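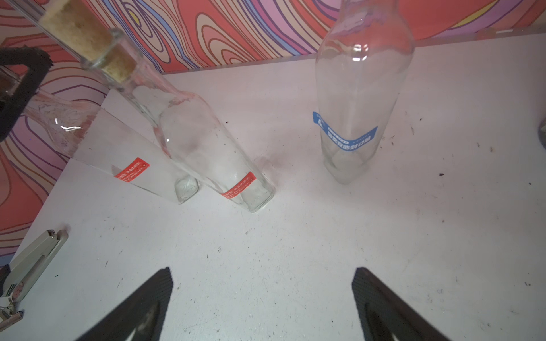 Someone on the list wrote in to ask if clear glass bottles with stickers on them are worth the trouble of cleaning, or if it makes more sense to buy plain ones and be done with it. The full message is quoted further down. My answer is that they are worth it, up to a point, and the point depends on the glue and on the stoppers.

List Home Archive Threads Search Help Sign Out

Posted 09/08/2020 by shelfkeeper
Fondholm Home Pantry list
Subject: Re: Re: getting labels off bottles, and what to do about corks

I have been meaning to write up the bottle job anyway. Quoting the original so people don't have to dig for it:

> I have picked up a batch of clear glass bottles, no two people seem to
> agree on what they were for, and most have a paper label stuck on
> them. I want to use them for vinegar and maybe for syrup. Questions:
>
> 1. Do I soak them first or try to peel them dry? I soaked two and
> ended up with a gray mush that would not come off.
>
> 2. Are corks OK for vinegar or should I get the plastic pour tops?
> The Plastico ones don't fit my necks.
>
> 3. Is there any way to store tall bottles so they don't go over? I
> have lost one already on a hard floor and I would like to not lose
> another.
>
> I don't want to spend much. If the answer is to buy new ones then
> please just say so.

I will take these in order, but first what I am working with, so you can judge if it matches yours. I have 13 bottles, all clear glass. Most carry red labels with white Chinese printing. The large line on the label says 小封签 食品大安全, and I am told that comes out as something like "small seal, big food safety." So it is a seal sticker, the kind that goes on takeout bags and cups so you know it hasn't been opened. It isn't a brand and it doesn't tell you what went in the bottle. If yours have the same thing on them, don't go looking it up to find out what the contents were, as I did for most of an evening.

On question 1. Peel first, dry. Soak only if peeling fails. Paper labels break down in water before the glue does, and then you have the gray mush. Warm the bottle a little (I fill it with warm tap water, wait five minutes, and leave the water in while I work). Lift one corner with a fingernail or a plastic scraper and pull low and slow, nearly flat against the glass. If you pull straight out the top layer of paper comes away and leaves the white underneath. 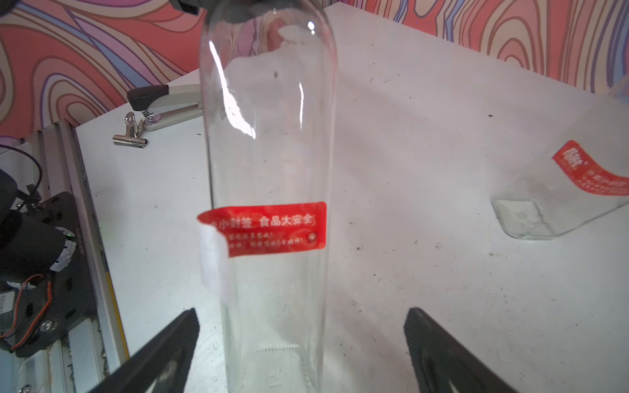

Bottles with plain sides are the easiest because you can keep the label flat the whole way. Go slower where there are ridges or raised marks in the glass near the bottom. Glue sits down in the low spots and you don't notice until the bottle is dry and starts picking up lint. I use an old toothbrush for that part.

Check for backing too. Some stickers get put on in a hurry with part of the backing still attached, and the piece that hangs loose makes a good handle. Don't tear it off first. Pull with it.

For what the peeling leaves behind:

Cooking oil mixed with baking soda, rubbed on and left for half an hour. It is cheap and it works on most paper label glue. You have to wash the bottle twice afterward or it will be slick, and a slick tall bottle is how you get to question 3.

Tollix, if you can get it. I know a few people on here swear by it. I used it on the 7 worst ones and it took the glue off in one pass, but the smell stays in the kitchen and I would not get it anywhere near the mouth of a bottle that is going to hold food. Outside of the glass only, stopper in while you work, then dish soap and a good rinse. I would use the oil first and keep the Tollix for what is left.

Rubbing alcohol did very little for me. It might do better on vinyl.

Don't use steel wool. I know it has been suggested on the list before. It leaves fine scratches that you can't see until you hold the bottle up to a window, and then you can't stop seeing them.

As for leaving the labels on, there is nothing wrong with it if the bottles are going to be for dried beans or for flowers. For vinegar and syrup I take them off. A label that says something is sealed, on a bottle that I filled myself in January, is just confusing to whoever opens the cupboard next. I put a strip of masking tape on with the date and the contents. It peels off clean if you don't leave it for a year.

On question 2. Corks are fine for vinegar if you are going to use it within a few months and if the bottle stands upright. I have had no trouble. A natural cork does take on the smell of whatever is under it, so don't move a cork from vinegar to syrup. I keep the corks with their bottles and wash them together, or I put a pencil mark on the top of the cork. Boiling them makes them swell and then crumble. Steam for a few minutes is enough, then let them dry all the way, overnight at least. A damp cork pushed back into an empty bottle will grow something.

For syrup I would not use cork at all. Sugar gets into the pores and it goes sticky, then it sticks in the neck, and you end up breaking it to get it out. Use a screw cap if the neck takes one, or a rubber-and-wire top.

The Plastico pour tops didn't fit mine either. They are made for a narrower neck, as far as I can tell, and they sit in there and wobble. Someone in Powell told me they wrapped theirs with a turn of plumber's tape and it held. I haven't tried that and I'm not sure I'd want the tape next to food. Before you order any kind of stopper, measure the inside of the neck at the very top and again a finger's width down. Plenty of them narrow. I bought a bag of tapered corks based on the top measurement alone and had to send it back.

If you have bottles from more than one source, measure all of them. Two that look the same on the counter may not take the same cork. I found this out after I had already filled five, and I had one left over with plastic wrap and a rubber band on it for a week.

On question 3. Tall glass bottles go over. An empty one has very little weight at the bottom and one bump does it. A few things helped:

Work on a towel. A bare white tabletop shows you every crumb, and that is useful when you are cleaning, but it is slippery and hard. A folded towel gives the base something to sit in and if one falls it falls on cloth.

If you are going to lay them down, lay them all down, in the same direction, with a rolled towel at each side. Mixing standing ones and lying ones is the worst way to do it. One rolls and takes out the others. Square ones don't roll, but they will slide, and the corners chip if they knock together.

Don't lean them against each other or against a wall to drain. I used to do this. Drain them upside down in a dish rack with the tall pegs, or neck down in a deep pitcher with a cloth in the bottom, one at a time.

For storage I use a cardboard wine box with the dividers left in. It is free at the store in Fondholm if you ask before noon. Cut the front down so you can see the tape labels. Mine has been in the bottom of the pantry for two years and the only problem was when the floor got wet and I had to change the box.

Wipe the table down between bottles, by the way. Bits of dried glue and label look like pepper and they stick to the next clean bottle you set down. I went over the same bottle three times before I worked out where the specks were coming from.

On cost, which was the last part of the message. I paid very little for the bottles, and the oil and soda were in the house. The stoppers were the real expense. If you have to buy every stopper new and your necks are an odd size, then new bottles with tops included may come out even. If yours came with good corks, I would clean them. It took me two evenings, and the second one went much faster.

One more thing I forgot, back on question 1. For the two that are already mush: let them dry completely. A full day. Then put the oil mix on top of the dried paper and leave it an hour. It should roll off under your thumb. If it is still wet when you put the oil on, the oil doesn't get through.

If anybody knows of a screw cap that fits a neck made for cork I would like to hear about it. I have 86 ounces of ginger syrup sitting in the fridge in mixing bowls.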